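Paper, Paper Everywhere! How a Messy Pile Becomes a Neat Stack

Have you ever tried to tidy a big pile of paper? One sheet is easy. You pick it up, you put it down, done! But a thick pile is a slippery, bendy, wriggly thing, and getting all the edges to line up takes a bit of know-how.

Let's find out how it works.

Why does paper slide about?

A sheet of paper feels smooth, but if you looked at it through a strong microscope you would see a tangle of tiny threads called fibres. Most paper fibres come from wood. They are squashed flat and dried, and that makes a surface with lots of very small bumps.

When two sheets touch, the bumps rub against each other. This rubbing is called friction. There is enough friction to stop a pile sliding off your desk all by itself, but not enough to stop it going wonky when you give it a nudge.

There is air in there too! A little air gets trapped between the sheets, and it lets them skate over one another. That's why a pile you have just dropped on the table can whoosh sideways.

Stand it up!

Paper is floppy when you hold one sheet by its corner. Hold lots of sheets together, though, and they help each other stay stiff. A thick stack can stand nearly straight up on its edge as long as your hands keep it steady. Then the table can do some of the work for you - it is flat, so it makes a very good guide for the bottom edges. 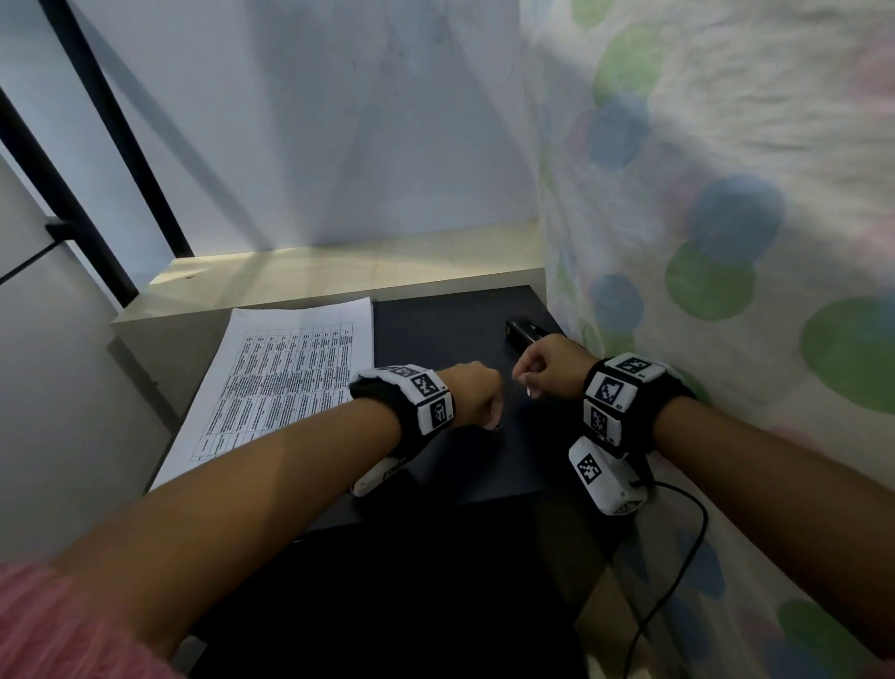
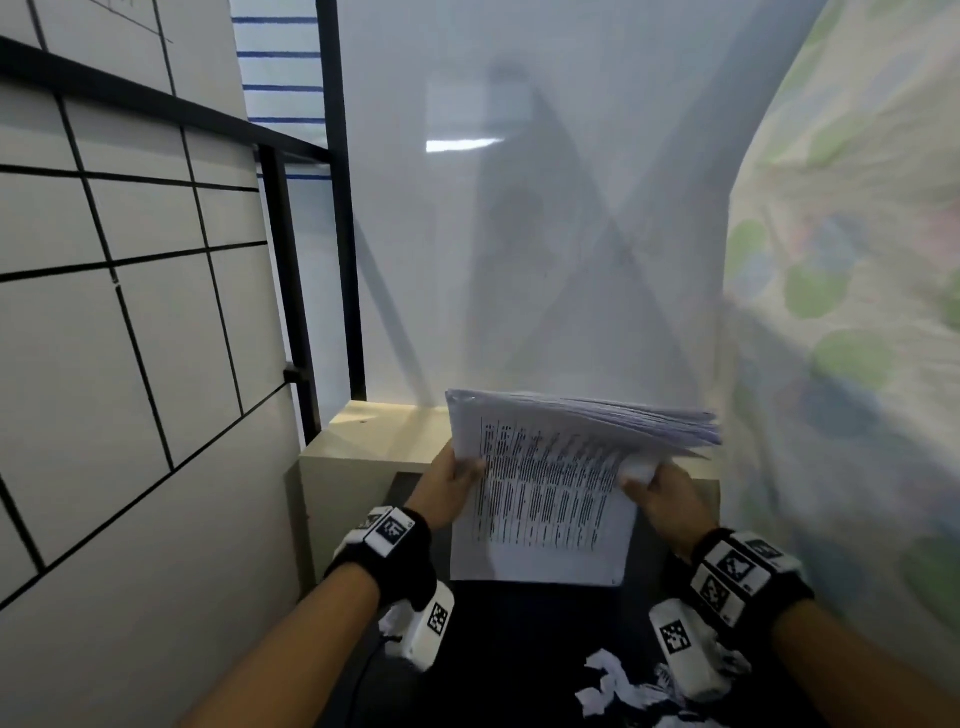
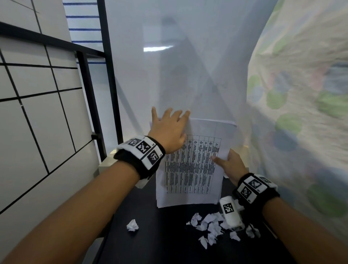 Printed tables, a black tabletop and a pair of busy hands.

What is a fan?

If you bend a stack gently, the sheets at the back have to travel a slightly different distance from the sheets at the front. So the edges spread out into a wedge, like a slice of cake. People call this fanning. It lets air in between the pages and helps to unstick any that are clinging together. Printers and photocopiers like paper that has been fanned, as they are less likely to grab two sheets at once.

Try it yourself

You will need 27 sheets of scrap paper (old worksheets are perfect) and a clear table.

Mix the sheets up so the edges stick out all over the place. Gather them between your hands and stand the pile on its long edge. Hold it loosely and tap it on the table 3 times. Now turn it on to a short edge and tap again. Look at the sides. Are they flatter?

Next, squeeze the pile really tightly and try the same thing with messy edges. It hardly changes! The sheets need a little room to drop into place.

Elspeth Leckie from Gistport tried it with 80 sheets and found she had to do it in 2 halves, as her hands weren't big enough for the whole lot. Good thinking, Elspeth!

Words to remember

Fibre - a tiny thread, like the ones that make up paper.
Friction - the rubbing that slows things down when they slide.
Fanning - spreading the edges of a stack by bending it.

Written by Ruaridh Lindsay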